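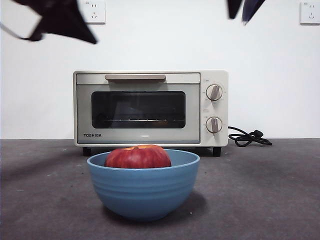
Basska Opens Planning Desk for Labs and Workshops Buying Their First Robot Arm

MACAULAY, August 2021. Basska today opened a free planning desk for small labs, college departments and workshops that want a robot arm and have no clear idea what the whole setup will cost. The desk goes live alongside Zukumau, a budgeting worksheet the company has been using with its own customers since spring and is now giving to anyone who asks.

Zukumau starts with the job and works back to the price. Buyers write down what the arm should handle on an ordinary day, such as a bowl, a piece of fruit or an oven door, and the worksheet turns that into reach, payload and grip width. Then come the lines that first-time buyers tend to leave blank: mounting, spare fingertips, outlets, safety training, shipping, and the hours a staff member will spend on setup.

"People call us with a budget for an arm, and we love those calls, but an arm still needs a table, power and something to pick up!" said Meron Mamo, who leads planning at Basska. "The kitchen tasks are my favorite. A toaster oven and a bowl cost very little next to the arm, and they tell you so much about which gripper you should be pricing."

The worksheet covers 5 years of ownership and asks for two sets of numbers, one for a single arm and one for a pair. Average setup and accessory costs among Basska's early users came to some $2,325 per station, before the arm itself. Much of that went to mounts and replacement fingertips.

Bakeck, a training workshop that tried the worksheet before buying, moved its order back a month after filling in the power and floor space sections. It has now settled on one arm for the coming term, with a second penciled in for next year's budget.

Planning desk calls last up to an hour and are open to buyers considering any make of arm. Callers should have a rough sketch of the work area with its measurements, the weight of the heaviest item to be lifted, and the date when funds must be spent. Basska staff will go through the worksheet on the call and send back a filled-in copy within eight working days.

Calls can be booked now through the Basska website, with the first openings in September. Zukumau is available from the same page as a spreadsheet or a printable form.

About Basska
Basska supplies and installs robot arms, grippers and workstations for teaching labs and small workshops. The company is based in MacAulay.

Media contact: Meron Mamo, Planning, Basska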